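About us

Hi, and welcome to Nostilent! We're a small company that collects examples of everyday household jobs, so that home robots can learn how those jobs get done. Wiping, folding, stacking, sweeping, scrubbing the bit behind the tap. If you've ever done it in your socks on a Thursday night, we probably have a folder for it.

I started this with a bike helmet, a camera and a lot of tape. I'd been working on robot arms for years and kept running into the same wall, where the arm was great and the software was clever and it still had no clue what to do with a wet sponge. It needed to watch people. Lots of people, in real kitchens and laundries, doing the job their own way, from up where their own eyes are. So I strapped the camera on and cleaned my bathroom, and then I cleaned it again, and then I asked my neighbours if I could clean theirs (they said yes very quickly).

These days we have a proper workshop in Illcombe, with a kitchen at one end and desks at the other, and we also record in ordinary homes whose owners have signed up to have us. Our library has grown to 3,916 finished recordings. The biggest chunk of it, 2,261 of them, is cleaning of one sort or another, and floors are my favourite part.

I know, floors! But a spill is a lovely little problem for a learning system. Every one lands differently. Drops join up, they smear, they sit near a grout line, and a shiny tile throws back the light from the window so that glare can look a lot like something that needs wiping. A person sorts all that out without thinking. A robot has to be shown, over and over, and we like to show it slowly. 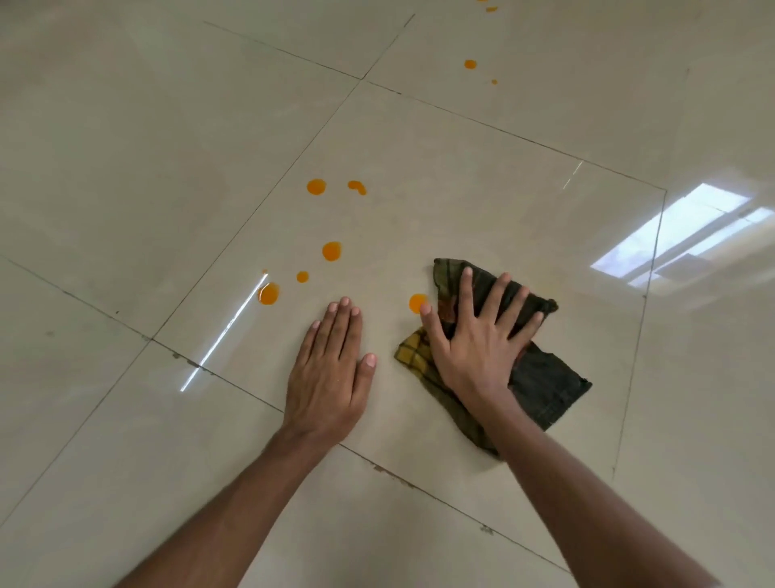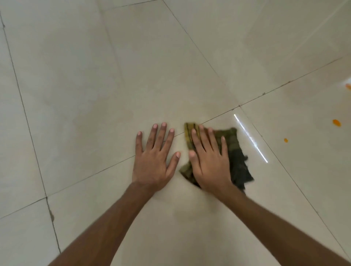

Cloth under the right hand, left hand flat on the tiles, orange drops still to go in both.

Our floor work sits inside a project we call Mulligan, named after the golf do-over. The idea is that we keep the messy goes. If somebody misses a drop and has to go back for it, or the rag bunches up and needs flattening out, that stays in. When we started we used to throw those recordings out and only keep the tidy ones, and the systems trained on them were hopeless the moment anything went a bit sideways. So 845 of our recordings now have a mistake and a recovery in them, labelled from start to finish, and they're the ones our customers ask for first.

The labelling is all done by people, in house. We watch every recording through and mark when a hand touches the cloth, when the cloth touches the floor, when a spot is gone and when it only looks gone. Each one gets looked at by 3 different pairs of eyes before it goes out the door. It's slow, and I won't pretend my own eyes don't glaze over by mid-afternoon, but the arguments we have are terrific. (Is a smear still a spill? We spent most of August on that one.)

To keep track of it all we built our own labelling program, Stendenero. It began life as a spreadsheet with far too many colours in it, and a few of those colours are still there out of sentiment. Customers get a copy along with their recordings, so they can change our labels if they disagree with them.

A few things we care about. The people who record for us are paid by the hour, whether the take is any good or not. They see their footage before anyone else does and can pull it, no explanation needed. We blur faces, mail, fridge notes and family photos. And we don't tell anyone how to clean! Bring your own rag and your own habits. Left-handers are especially welcome, as we're always short of them.

If you'd like to record with us, or you've got a robot that needs to learn its way around a house, come and see us at the workshop any weekday after 10 a.m. Ring the bell twice, as the vacuum is usually going.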